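讲稿备注:机器能不能干家务和车间杂活(内部版,June 修订)

开场
先报题目,不放视频。问题限定为:收拾台面、归位工具、递送小件,现在的双臂平台做到哪一步。搬运、码垛、焊接不在讨论范围,有人问就留到最后。

1. 任务怎么定义
“收拾工作台”不是一个任务。Whitcombe 车间的做法是拆成 4 段:识别、抓取、换手、归位。每段单独判定成败,整条链再判一次。Hadiza Lawal 坚持整链成功才算数,本次数据按她的口径。家务那边(Grondia 的厨房台面测试)拆法相同,只是归位点换成抽屉和挂钩。

2. 数据
双臂台架共记录 1225 次尝试。讲到这里停一下,等翻译。强调三点:物体位置每次由人重摆;不允许中途扶正;超时按失败计。单次最长给到 6 分钟,人做同样的事用不了这么久,听众一般会自己比较。

3. 难点在细长件
方块、瓶子、厚柄工具问题不大。麻烦的是贴在台面上的细长件,例如注射器:筒身一头粗,针管一头细,夹指合拢时容易推着它滚。螺丝刀插在架子上,柄朝外,抓取点清楚,难度转移到拔出方向。橙色料架的筋条和槽位又限制了夹爪的进入角度。 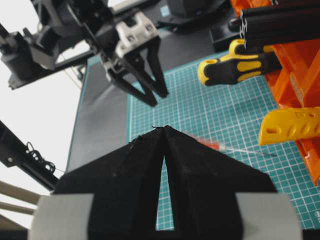 4. 双臂协作
两只夹爪同时进入一小块区域,规划器首先要处理的是互相避让。Keith Cartwright 的方案是分时占用:一臂动作,另一臂悬停等待。稳妥,慢。Netach 的控制器支持并行,但需要重新标定腕部相机,Vellville 现场还没做。
备注:两种夹指形状不同,一种指面柔软,一种是带镂空的薄片。不要展开讲材料,有人问就转给 Digby Kereama。

5. 结论页
车间:固定工位、固定料架,可以试用,需有人值守。
家庭:暂不建议。物品种类不封闭,归位规则每户不同。
“还要几年”一类的问题不回答,只讲下一轮测试内容:细长件单独成组,料架换 2 种朝向。

问答预备
成本问题由 Gareth Mottram 回答。安全停机的细节见附录,现场只说有急停。

相关内容
夹指磨损记录方法
腕部相机标定步骤(Nikau Grimshaw)
Grondia 厨房台面测试小结
料架归位:拔出与插入的差别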